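3.2 Belt, rails and bins

The station sits along one wall of the Isano hall. Kept as it was, apart from cleaning. We wanted a place where the small parts are actually handled and not a bench built for the study, so the layout has a few awkward spots which we left in.

The belt is a flat green one, dark, a bit glossy. Aluminum rail on either side. The far rail is narrow and runs along the wall; the near rail is wider, with grooves along its length. The difference matters more than we expected at the start. A part set down close to the far rail can be pushed against it and squared up, the near rail is mostly something to reach over. Primo Zanetti measured reach for the first pilot and found the near rail added more to the time than the belt width did (see 4.1). We did not change the rail. Lowering it was discussed, then dropped, because the Fiore line has the same profile and we wanted the two sets of times to be comparable.

Behind the belt is plain wall, big white panels with thin dark seams. Good for lighting. The panels throw enough light back that a black part on a dark green belt can still be told apart from its own shadow, at least at the middle of the belt. Toward the ends less so. In February we tried a gray cloth over the panels and the top faces went flat, the hole was hard to find. Cloth removed after one morning.

Bins are blue plastic and stand below the near rail, on the working side. White rings with internal teeth go in one, black parts in another. The order of the bins was fixed for all runs. Bins are open-topped and parts lie in them as they fall — no trays. This is how the parts come at Fiore too, and it is the whole reason for the study: a heap has no orientation, a belt gives it one.

3.3 Parts

Two kinds were used, both from the Wondance reducer kit.

Black part. Short, round, wide at the base with a narrower boss on top and a hole in the middle. Stable standing on its base. Unstable on the boss, it tips with a light touch and then rolls if the belt is moving. Surface is dark and takes a soft highlight, which hides small burrs. All were deburred by hand before the first run and checked again after.

White ring. Teeth on the inside. Lies flat on either face, no prefered side, so orientation is not scored for the rings. They hang on each other in the heap. Lifting one ring often brings a second with it, and this was the most common cause of a spoiled run in the pilot. We had expected the black parts to be worse.

Nothing was done to the weight or finish of either. Drevex supplied a second batch of rings late on, slightly tighter on the teeth by feel, but they were kept out of the results here.

3.4 Placement rule

A placement counts as good if the part stands on its base, fully on the green, touching neither rail. That is all. Earlier we had a rule on distance from the belt end as well, and Stijn Verhoeven's notes from the pilot show why it was taken out: two people watching the same run disagreed on it too often. Standing or not standing, on the green or not, these are easy to agree on.

Removal is scored the same way in reverse. The part has to leave the belt without touching the rail on the way up. Touching the far rail was forgiven if the part did not turn. Touching the near rail was not.

One part on the belt at a time. We did run some blocks with 2 and 3 parts, to see how spacing is chosen when nothing tells you what the spacing should be, but those are reported seperately in Section 6. The single part condition is the one in Figure 3, and all of the times in Table 2 come from it.

Lighting was the ceiling lights of the hall and nothing else. Blinds down. Runs were stopped when the blinds had to be opened for deliveries, then restarted from the first part of the block, not from where they stopped. A few blocks are short for this reason. They are marked in the table.

Belt cleaning: dry cloth between blocks. Specks of white dust collect on the green and they show up strongly, but we saw no effect on placing. On one day the belt was wiped with a damp cloth by mistake and the parts slid. Those runs were thrown out, all of them, even the ones before lunch that looked fine. 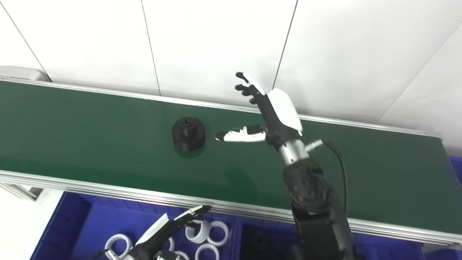
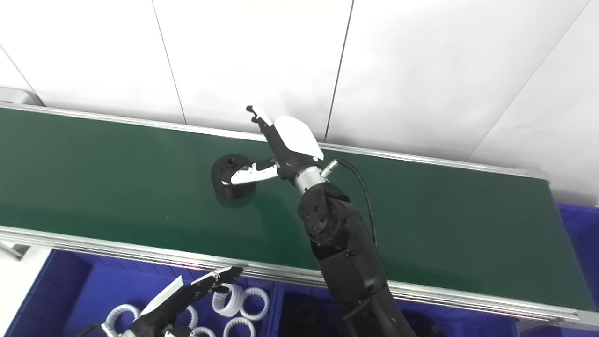
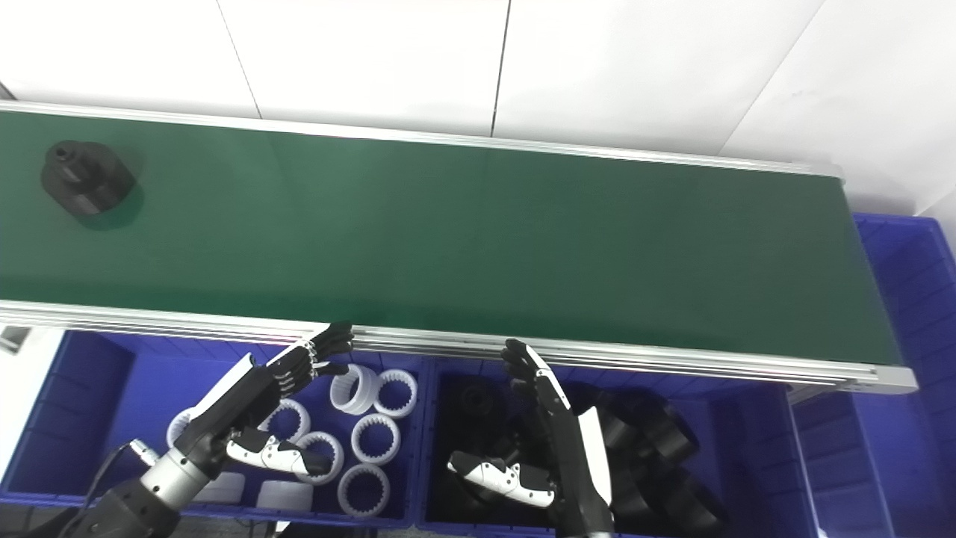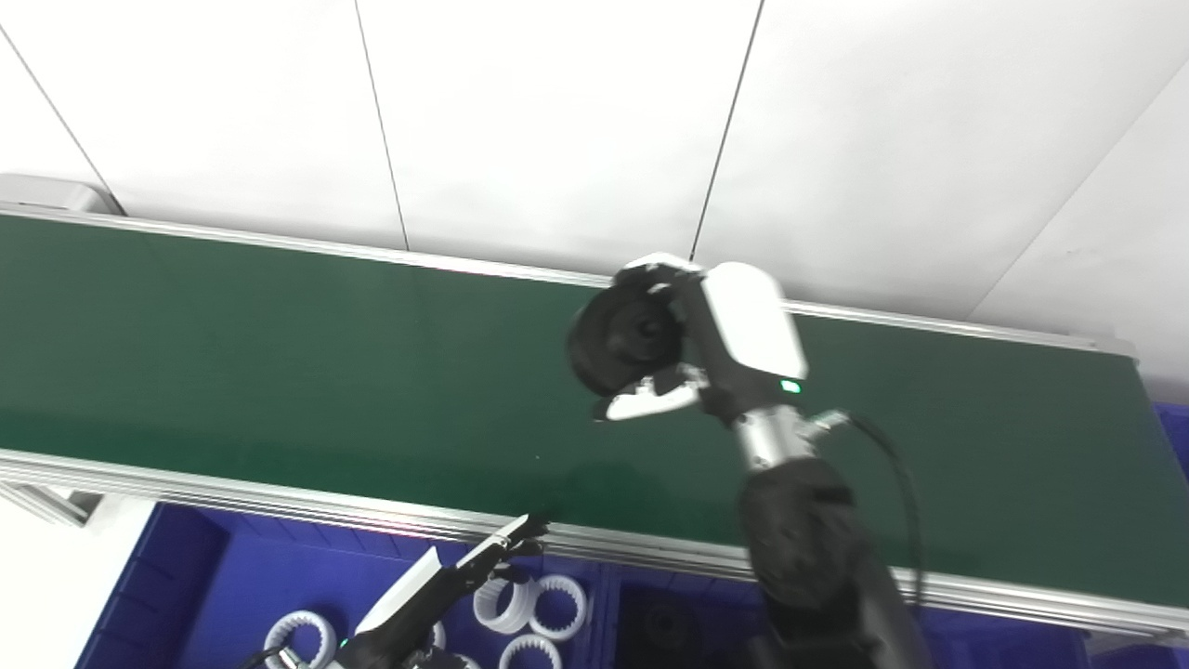
Figure 3. Belt station, single part condition. Green belt between the aluminum rails, white panel wall behind. The third view also takes in the blue bins, with white rings in the left one and black parts in the middle one; in the fourth the black part is held just above the belt.

3.5 Procedure

Each block has 70 placements, black parts only or rings only, never mixed. Nine blocks per condition. Before a block the bin was tipped out onto a sheet, stirred, and poured back, so that no heap was the same twice. We did not try to control the heap beyond that. It would be possible to number the parts and record how deep each one lay, but it slows things badly and we gave up on it after the first attempt.

Within a block: pick from the bin, place on the belt, let go, take off again, return to the bin. Parts were returned to the same bin and could come up again. Some did, several times in a row, since the last part returned lies on top. This makes the later placements in a block a little easier than the early ones. We compared first and second halves and the gap is small for black parts, larger for rings (Table 3).

Time starts when the part clears the bin rim. Ends when it is let go. Time spent digging in the heap is logged but on its own, and is not part of the placement time. Mixing the two hid nearly everything interesting in the pilot — a ring that is stuck to its neighbor eats more time than the whole placement.

Dropped parts: if it fell on the belt and stayed there, run continues, placement scored as bad unless it happened to land standing (this was allowed, it is rare). If it fell on the floor the block was paused, the part checked for dents and put back on the heap.

Zanetti scored all blocks, Verhoeven scored a third of them again without seeing the first scores. They differed mainly on the ring contacts with the far rail, where the white of the ring against the bright rail edge is hard to judge. For the black parts there was close to no disagreement. We report Zanetti's scores throughout and give the second set in the appendix.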